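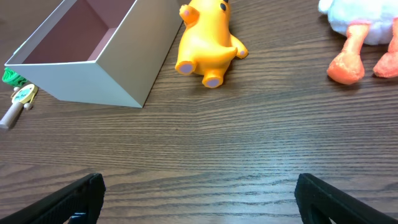
Search the community Enter keyword Go

Wooden rattle and a gift box: what to put inside?

Posted 28 Aug 2023 by Platier

I have a small wooden toy rattle, the sort with a round disc and beads that knock against it, to send to my sister's new baby. The box is silvery card, pink inside, and has no lid. The rattle slides about in it. What would you pack round it, and how do I close the top?

Merent
Tissue paper. Crumple it, don't fold it. I bought a pack of 100 sheets last August and still have most of it. Wrap the disc first so the beads can't knock in the post, then fill the corners.

Irent
just put it in a bag

Cù
For the top, cut a piece of card 20 mm bigger all round, fold the edges down and tie it with ribbon – no glue needed. It still wants a proper outer box for posting.

Comments

Platier: Thanks, card lid made. Ribbon tomorrow.
Merent: Check the beads are tight before it goes to a baby.
Irent: bag would have been quicker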